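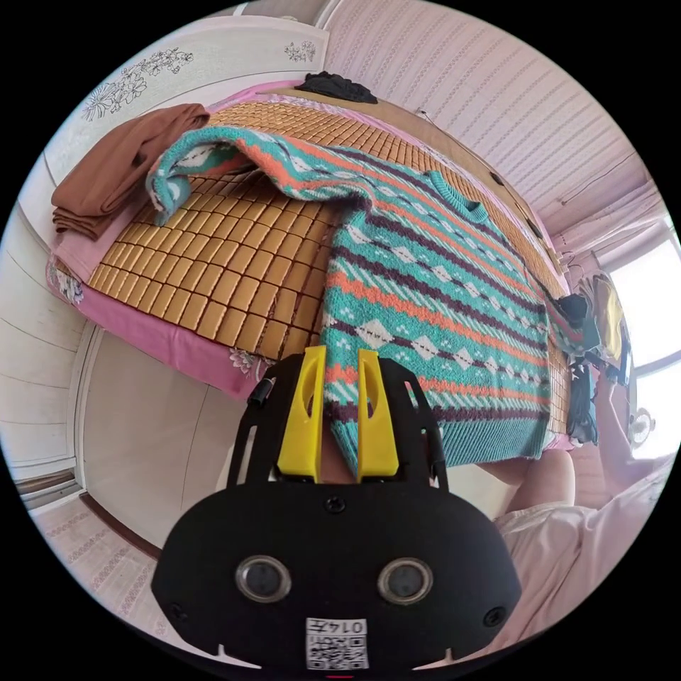
Folding thick sweaters on the bed - what's your method?

Forum: Laundry and Closets > Folding and Storage
757 views, 4 pages

tarangate_tess
OK so April is when I put the winter stuff away and every year I get stuck on the sweaters. The patterned one on the bed is my problem child. Teal with coral and plum bands and the white diamonds, and I love it, but it folds up like a couch cushion. I lay it flat, bring the sleeves in, fold up from the hem, and the ribbing at the bottom always flips out. How do you all do it?

Dako
Sleeves straight across the back, one over the other, then thirds. Start from the hem, not the neck. If the ribbing flips you're folding too close to the edge, so go a good hand's width up.

mrs_nseir
I roll mine. Fold in half lengthwise, sleeves down, roll from the neck. Fits a drawer so much better and I can see everything when I open it!

Dako
Rolling a heavy knit stretches it. I've ruined two that way.

mrs_nseir
Well I've rolled mine for years and they're fine. Maybe you roll too tight?

clelum77
Totally off topic but is that one of those tile summer mats? My grandmother had one and I haven't seen one since. Do they really keep you cool?

tarangate_tess
Yes! Little golden tan tiles. It's lovely in July and cold as a plate in April, I put it on too early this year. Great for folding though, it's firm so the sweater doesn't sink in the way it does on a comforter. The pink sheet underneath stays on all year.

Arnel Fajardo
I'd watch the knit on those tiles. Ours has cord between the pieces and it snagged a cardigan of mine. I throw a towel down first.

tarangate_tess
Hm, no snags so far but I'll check the cuffs.

Dako
Back to the sweater. Wash it before it goes away, even if it looks clean. Moths like the stuff you can't see.

clelum77
Cedar blocks?

Dako
They help a little when they're fresh. A zip bag works better.

mrs_nseir
I paid 200 for a cedar chest and I still found holes, so yeah, bags.

tarangate_tess
Tried Dako's way tonight, sleeves across the back and then thirds starting higher up. The ribbing stayed put! It's still a brick but it's a square brick. Going to try rolling one of the thin ones tomorrow so mrs_nseir doesn't disown me.

mrs_nseir
Roll it LOOSE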